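Home | About | Projects | Reports | Partners | Contact

Progress report to the funder – Ornora handling data
Grant holder: Sivakumar project team, Trurutville site
Date: 9/5/18

Short one this time, sorry, we are mid-session most days and the write-up has had to fit round it.

Where we are. The store now holds 3129 examples that passed checking. Target for this stage was lower than that so we're ahead on raw numbers, but behind on spread – too many of them are the same few easy moves done well. More on that below. Each example is one go at one task, driven by hand by a trained operator, with the wrist camera and the joint readings saved together. Wrist view goes in as it comes. We tried cropping it in the first weeks and the learner did worse, so we stopped.

Soft goods and anything with a lace or strap are still the slow part. Operators need longer per go, and the close views are hard to label from the wrist camera alone. With the fingers right in, you get surface and very little else.

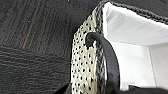
Wrist view, close in: black textured surface, perforated panel, cord through one of the holes.

Views like that are worth having. A learner that only ever sees whole objects from a nice distance falls apart in the last bit of the reach, and the last bit is where we were losing most of our test runs in the first stage. So we have told operators not to back off just to get a tidier view. Checkers were throwing these out as "unclear" untill we rewrote the guidance. 70 of the thrown out ones have been put back after a second look.

Labels. We've dropped the long form. Operators now say what they are about to do in one plain sentence before each go, and the sentence is stored as is. Faster, and the wording varies more, which the model side asked for. Downside is spelling and the odd wrong word, so a checker still reads every one. Have not found a way round that.

Equipment. Second gripper arrived from Zevevard, fitted and in use. The finger pads are the newer sort. One cable fault at the wrist, lost 11 examples to it, not recoverable. Spare cable now kept on site. Clock drift between camera and arm is fixed, or at least we have not seen it come back.

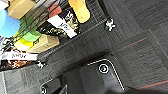

Shelf work is going better than planned and we would like to shift some hours towards it. Packaged goods give us print, colour and shape all at once, and the instruction can name the item in several ways. The wire rack is a good test in itself, with products set close together along it and tan cardboard boxes in among the brighter packs, so the learner has to pick out one thing with others right up against it. Part-read labels matter too. On one white label only some of the lettering can be made out, letters something like "YOU", and we want the system to cope with that much and no more. Floor and shelf often turn up together in the wrist view at an angle and we're leaving those in.

First training run on the mixed set is done. Results on shelf picks are up on the last report, lace and strap tasks barely moved. We think that is down to numbers, there just aren't enough of them yet, but could also be that the tasks are too long. Plan is to cut the long ones into two parts and see.

Asks:
– agreement to move operator hours from table tasks to shelf tasks for the rest of May
– a further 1000 lace and strap examples added to the stage target, within the present budget
– a decision on storage, the present disk will be full before the end of the stage

Risks. Operator tiredness on the fine tasks, we have shortened the sessions. Checking is the bottle neck, not collection. If storage slips we will have to pause, we won't delete raw video to make room.

Spend is in line with the plan, sheet sent seperately. Next report will have the per-task table which was meant to be in this one.

Related reports
Ornora: first stage summary
Ornora: guidance for checkers, revised
Sivakumar project: operator training notes
Zevevard gripper: fitting and set-up

Contact the project office | Copyright Sivakumar project, Trurutville | Back to top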